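How to Catch Up on a TV Show Before the Finale Without Losing Your Mind

Posted by Comfort Tsikata, 1 Nov 2018

So everyone at work is watching Turkdale, the last episode airs soon, and you have seen none of it. You could tell them you don't watch much television. They will not forgive you. Let's get you caught up.

Step 1. Do the math
Find out how many episodes there are and divide by the evenings you have left. If the answer is more than four a night, go straight to Step 3 and feel no shame.

Step 2. Watch the pilot anyway
Yes, the pilot is slow. Yes, the sheriff has a different haircut and what I can only describe as a different accent. Watch it. Half the jokes in season two depend on that boat.

Step 3. Skip with a plan
Pick one recap site and stick with it. I use the Vorkham boards, where Yaryna Stasiv has written up every episode and grades each one out of 10. Anything she gives an 8 or better, watch. Anything lower, read her recap over breakfast. The musical episode got a 2, and she was in a good mood that week.

Step 4. Keep a cheat sheet
One index card, names only. Turkdale has two brothers, a cousin who looks like both of them, and a dead uncle who gets more screen time than any of the three. Write down who is married to whom in pencil.

Step 5. Mute everything
Mute the show title, the main characters, and your friend Tymofii if you have one. Mine posted the season three death while the credits were still rolling, with a crying emoji, in a group chat of 25 people.

Step 6. Don't watch the finale tired
Take the night off before. If you nod off at the courthouse and wake up at the wedding, you'll have to start over, and you will be cross with the wrong brother for weeks.

Comments are open. Spoilers go in the other thread, please, and that includes you, Tymofii.

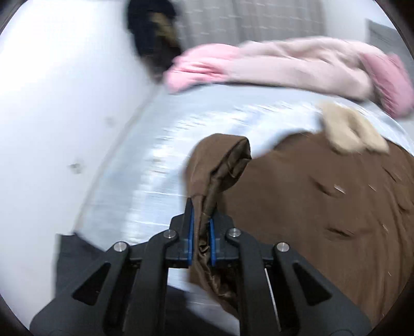

Brown coat, held by the edge.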